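4.2 Folded, rolled or dropped: how cloths sit in baskets

We had expected the open basket to be the dull part of the study, a place where things go when there is no better place for them. The Samness diaries changed our minds. Of the 1877 entries that mention a cloth being put away, 1105 name a basket, far ahead of drawers and shelves, and the wording is wonderfully varied. People drop, tuck, stuff, lay and "park" their cloths, and the same person may use three of these words in a single week.

The shape of the basket matters more than we thought. In a round one, a cloth tends to settle into the middle and form a mound. In a rectangular one it can lie along the length or bunch up at one end, leaving the rest free for something else. Households in Skondon made good use of this: the free end held pegs, napkins or a second cloth, and the divide was kept up for months without anyone having talked about it – a lovely case of a habit shared through the object itself.

Weave plays a part too. A tight weave gives the cloth an even wall to rest against, and its folds stay more or less where they fall. A looser weave catches threads and corners, and several diary keepers in Parkano complained of pulled hems. Lined baskets were rare in both places, so we leave them out of what follows.

Colour was the real surprise. In 22 homes the main cloth and its basket were close in tone, and these were the homes where a crumpled cloth was most often described as "put away". A white cloth heaped in a dark basket was more likely to be called "left out", even when it took up the same amount of space. Figure 4 has a pairing of the first kind, a green basket and a brownish cloth that share an olive cast. The cloth is far from folded, yet the two sit together very calmly.

This bears on how we score tidiness. The December coding scheme gave full marks only to folded cloths, and under that rule most baskets fail. We now think this is too harsh. A basket is forgiving by design, and loose folds kept within its walls should count as stored – the diaries are quite clear on the point, and the revised scheme in Section 4.3 follows them.

Figure 4. Crumpled olive-brown cloth in a rectangular, tightly woven basket.
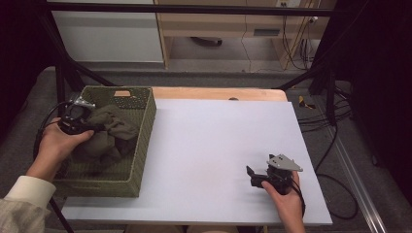
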